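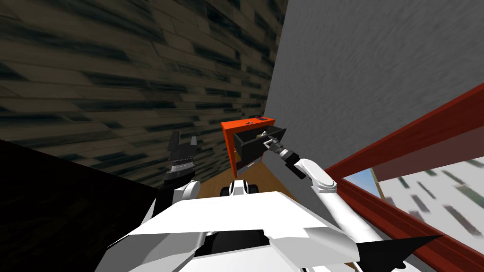
Working Rules for the Drawer Unit: Notes for the Second Block

Reading time: 8 minutes

Okay, welcome back. Last block was all arm geometry and I know some of you were ready to throw your laptops in the harbor, so this one is gentler. No matrices. We're going to talk about rules – the dull, written-down, pinned-to-the-wall kind – and why I'm going to be such a pain about them once you start sending me your simulated drawer runs.

I'm writing these up from what I said in the room, plus the things Kartini Ginting reminded me I forgot. If something in here disagrees with the slides, trust this.

Where the rules come from

Our house rules are called the Virkum sheet, after the lab that wrote the first version. Oluf Brynjólfsdóttir put most of it together and I've been hacking at it ever since. It isn't an official standard and it doesn't replace one. If you go work for a company with real arms near real people, you'll be reading the proper safety standards for industrial and collaborative robots, and you'll be doing a risk assessment with somebody who is qualified to sign it. The sheet sits underneath all of that. It's about habits.

People ask me every year why we need habits in simulation, where the worst thing you can break is your own evening. My answer is that the code travels. Munther Srour had a student in his group whose drawer script was lovely in the simulator, and the fingers closed with the force setting pinned to the maximum from start to finish. The simulated handle didn't care. The one on the Thoroddsen bench did, and came off in the gripper. Cheap handle, no harm done, but the setting had been sitting there in plain sight for weeks!

So: write every run as if the file will be loaded onto hardware by someone who is in a hurry and trusts you.

Before you move anything

Look through the head view first. Do it before you call the planner, before you do anything clever. I want you to be able to say in plain words what the robot has in front of it and how much space it has on each side. The cabinet task is a good teacher for this, because the cabinet is tucked into a corner, dark planks on one side and plaster on the other, and there's a red frame running down the right-hand side of the view. In an open room you can be sloppy with an elbow and get away with it. In a corner like that, I'd want the elbow checked all the way along the path.

Then write the limits down. Joint limits, speed limit, grip force limit, and the box the hands are allowed to move in. Put them at the top of the file where I can find them. Please don't bury them in a helper function called utils2, which I have now seen more than once, and you know who you are.

Give every surface near the arm a collision shape, including the ones you don't plan to go near. The big dark surface at the left of the head view is exactly the kind of thing that gets skipped. It's hard to make out, it has nothing to do with the drawer, and so it gets left out of the planning model. Then the idle hand drifts and clips straight through it and the log says everything was fine. If you can't tell what something is, treat it as solid and keep off it.

The idle arm rule

This is the one I get the most grumbling about, so it gets its own heading.

We run a two-armed robot and most of you only need one arm to open a drawer. What does the other one do? On the sheet, it has a named pose, and it holds that pose until the working arm has finished and backed away. In the drawer run at the top of these notes the right arm is doing the reaching, and the left is held back by the body with its fingers open and pointing up, touching nothing. I like that. I can look at it and know at once which hand is busy.

You're allowed to pick a different parking pose. Kaj Hafstein likes his tucked lower and we've argued about it since November. What you can't do is leave it wherever the last task ended. "It was already there" is not a pose.

Two more bits that belong here:

The parked hand stays open. If it's closed, I can't tell from a still whether it's supposed to be holding something.

If you need both arms (one to steady the cabinet and one to pull, say) then both are working arms, and both need limits and a release step. There isn't a category for "sort of helping."

Contact with the drawer

Approach slowly, square on if the space lets you, and stop short. Then close the last gap at contact speed. The sheet has separate numbers for travel speed and contact speed and they're different for a reason, so please don't average them. (Somebody did. It was neither fast nor safe.)

When the fingers are at the drawer front, check that you have contact before you pull. A picture from the head is a fine sanity check but it's a lousy contact sensor. Look at a still where the gripper is engaged at the front edge: could you swear to me that it's pulling? Or just resting there? I couldn't, and I've looked at a silly number of these. Use the force reading, use the joint effort, use the drawer's own position from the simulator if you must, but write down which one you used.

Pull along the line the drawer slides on. Sounds obvious, I know. But if your wrist turns a little as the arm draws back, the pull goes sideways, and on a real runner that means it binds and the force climbs. Set a ceiling and stop when you hit it. Stop, let go, back off, log it. Don't write a retry that pulls harder. I will fail a script for that even if the drawer opens.

Leave a margin at the end of travel too. A drawer that's been yanked all the way to its stop is a drawer that may come out of the cabinet someday.

Loose things

Check for them, inside and on top. Our cabinet often has a small item lying on the top surface, and there can be a few small dark shapes in the drawer that are quite hard to see against the dark inside. Anything in there can slide when the drawer moves. Anything on top can get swept by a forearm on its way back.

The rule on the sheet is that you list loose items at the start and again at the end, and you say if any of them moved. If you can't identify one, "small dark item near the front" is a perfectly good entry. I would so much rather read that than a confident guess. Villads Overgaard once spent an afternoon hunting for a missing battery that had only ever existed in somebody's notes.

Stopping

Every run needs a stop that works from any point in the run, and "any point" includes the moment the fingers are around something. Decide ahead of time what the hand does on a stop. Open? Hold? For our drawer the sheet says hold position with the grip force reduced, then release on a second command. For a different task that could be completely wrong, and you should say so in your plan if you think it is.

Test it at three moments: during the approach, just after contact, and partway through the pull. Testing it only while the arm is hanging in free space tells me very little.

And a stop in the simulator is a software stop. It teaches you good manners. It is never to be counted as the emergency stop on a real machine, which is a physical device with its own circuit and its own inspection.

Logging, or how to make me happy

Each group runs 1,000 simulated openings for this unit. Before anyone faints, you're not watching them. You watch the first 30 all the way through, with your own eyes, and after that you watch every one that trips a limit. Groups going for the extended credit do 2,000, same deal.

What goes in the log: the version of your script, the limits you set, the starting pose of both arms, the contact check you used, the peak force, the loose items before and after, and how the run ended. If it ended badly, one sentence in everyday words about what you saw. "Failure code 3" is not a sentence.

Keep the bad runs. Please! I've had groups hand in beautiful clean folders and then we can't work out anything at all from them. A run where the wrist caught the cabinet is worth more in our discussion than a whole pile of nice ones.

Also, don't change the lighting or the wall textures halfway through a batch without starting a new one. You are supposed to vary them, that's part of the Padico exercise next block, but I need to know which runs had which.

Things people asked in the room

Can we loosen the speed limit if all the collision checks pass? No. The checks only know about the shapes you gave them.

Does the robot's own body need to be in the collision model? Yes, all of it, and pay attention to the front of the torso. When the drawer comes toward the robot, the gap between drawer and chest gets smaller. From the head view the white housing at the front of the body looks to be directly under the open drawer, and it's hard to judge the distance between them from up there. Measure it in the simulator.

Do we have to use the Virkum sheet if our own rules are stricter? Use yours, and attach a page showing where they differ. Kaj's group did this and I stole half of it.

What to bring next time

A one-page plan for your drawer run with the limits at the top, your parking pose, your contact check, and what happens on a stop. Handwritten is fine. Swap it with another group before you come in and let them try to poke holes in it – ten minutes of someone else being picky will save you a day. We'll be in the Unaneck room, the one with the sticky door, so give it a shove.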